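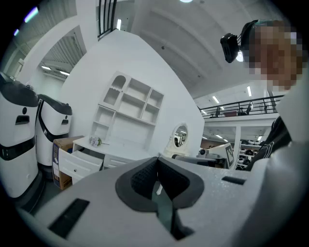 Start with the definition. Cleanability is how much soil stays on a surface after a fixed wiping routine, set against how much was there before. It is a property of the surface and the routine together, so a figure quoted without the routine means very little. Texture is the first variable. A light grey shell with a fine speckled texture, curving away to the sides, has no flat area for a folded cloth to sit on, and contact pressure drops as the curve falls off. Narrow slots and mesh-like linings are separate cases and come up in part three. Pause, then next slide.

Part one: how we measured

Test soil was Brito, mixed on the day and left to dry for 60 minutes. We used 16 panels per finish, 900 passes in total across the programme. Each panel was wiped in one direction with a Zultari cloth, folded twice, fresh face for each panel. Residue was read by swab. The same person did all the wiping. Mention this before someone asks, as it limits what can be said about other hands.

Show the rig drawing. Point out the weight on top of the cloth holder. Without the weight, repeat readings on the same finish spread too widely to compare finishes at all.

Part two: texture

Go through the chart from left to right: gloss, satin, fine texture, coarse texture. Gloss gave the lowest residue on the first wipe. Fine texture needed a second wipe to reach the same level. Coarse texture did not reach it in the number of wipes allowed.

Say clearly that gloss also shows scratches sooner, and that a scratched gloss panel behaved much like satin in the March repeat. The buyers in the room will want one finish recommended. I would not give one. Give the wipe count for each and let them cost the labour.

If asked about Provia: it was used on the satin panels only, so there is no comparison to offer.

Part three: gaps, slots and fabric

A cloth bridges any opening narrower than its own folded edge. Soil at the lip gets pushed in and stays there. Swab the inside wall as well as the face, or the reading will look better than it should.

Rounded lips: less soil pushed in, more left on the lip itself. Net result close to even. Skip if short of time.

Fabric and mesh linings cannot be judged by the wipe method. Liquid goes into the weave and the swab picks up only what is near the top. Treat these as parts to be removed and washed, and write that into the specification at the drawing stage. Clorix was tried on woven samples and left them stiff after drying. No residue data from that run.

Questions likely

Why 169 readings in the final table? The remainder had no matching reading from before the wipe and were left out.

Does drying time matter? Yes. All results are for dried soil only.

Contact for the full tables: Ingegerd Grønli. Notes last revised 31 August 2021.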